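Hand-held gripper pads sliding on shoes, is it the pads or the linkage?

Posted by Tirkard in Grippers and End Tools

We run a pair of hand-held grippers for recording shoe sorting, pairing them up and lining them along a mat. One of the two has started losing its hold on anything smooth. Clogs are the worst. Running shoes are mostly fine if you grab the collar.

The pads are the blue textured kind. They have 1,513 grabs on them going by our log. The seller says to replace pads every 400, which sounds to me like a number picked by somebody who sells pads. I wiped them with a damp cloth and it helped for one afternoon. Before I spend money, is there a way to tell whether it's the pads or slop in the arms?
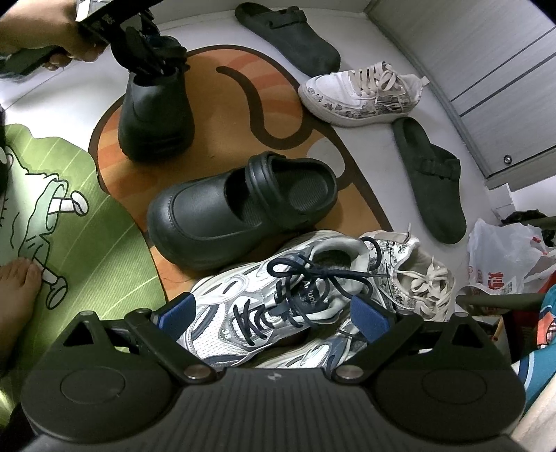
View from the gripper with the blue pads, over the running sneakers. The other one is at the dark clog, top left.

Both get used on the same floor by the same people, so I don't buy "you're squeezing wrong," which is what I got from support.

Woker
Just change the pads. 1,513 is way past it.

Leung
I wouldn't order anything yet. The log tells you how often the thing closed. It doesn't tell you what the rubber is like.

Close the jaws on a strip of printer paper and pull it out slowly. Do it at the top of the pads, then the bottom. If it drags evenly and still comes out easily, suspect the pads. If one end holds and the other lets go, the pads aren't meeting flat and new ones will slip too.

Then open the jaws halfway and wiggle each tip sideways by hand. Compare with your good unit. On ours the screw at one pivot had backed out and a quarter turn fixed it. Go easy, because if you overtighten, the arm binds and the trigger won't spring back.

Also swap the pads left to right before you toss them. It costs you nothing — and if the bad spot moves with the pad, there's your answer.

Wimell
Had the same trouble, cleaned with rubbing alcohol and let it sit 20 minutes before using it. Worked for me, but mine only lasted 14 days and then it was back to slipping. Not sure I'd call that a fix. Check with the seller first that alcohol is OK on your pads.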